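When a small company decides to buy automation, the first number on the page is the price of the robot. I have prepared such budgets for Grindwood for many years, and I made this mistake also. The arm is expensive, so everybody looks at the arm. The smaller lines at the bottom get cut in the last meeting.

I think we should turn the page upside down. In our plan for September, 22 percent of the money went to the hours when a person holds the grippers and does the task by hand, again and again. My colleague Olaia Robles asked for 60 hours of this work. I offered her two days. She was right and I was wrong, and the project at Umholm paid for my opinion.

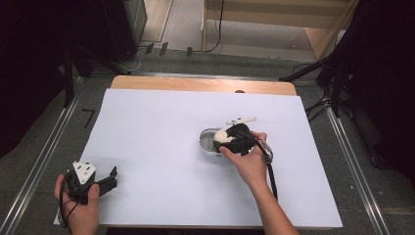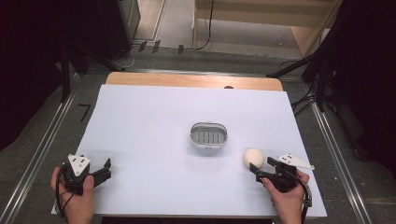

Two grippers, one ball-like object, one container.

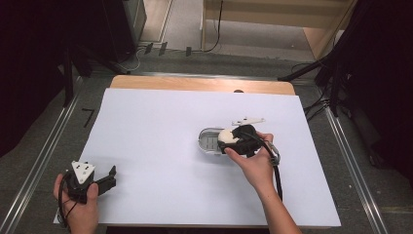

A manager who sees a task this small will ask why it needs a budget line. My answer is that the line must cover more than wages. It must cover the table, the floor space, the cables and the spare parts, and also the person who checks the recordings afterward. Lev Prokopenko, who checks ours, works on it every Thursday, and for a long time his hours were written under "other."

I do not say that every firm must spend as we do. But if the seller gives you an offer with 66 lines for hardware and not one for human work, please send it back and ask for a new one. We did this with the offer for Batia, and the second version was more expensive and much easier to believe.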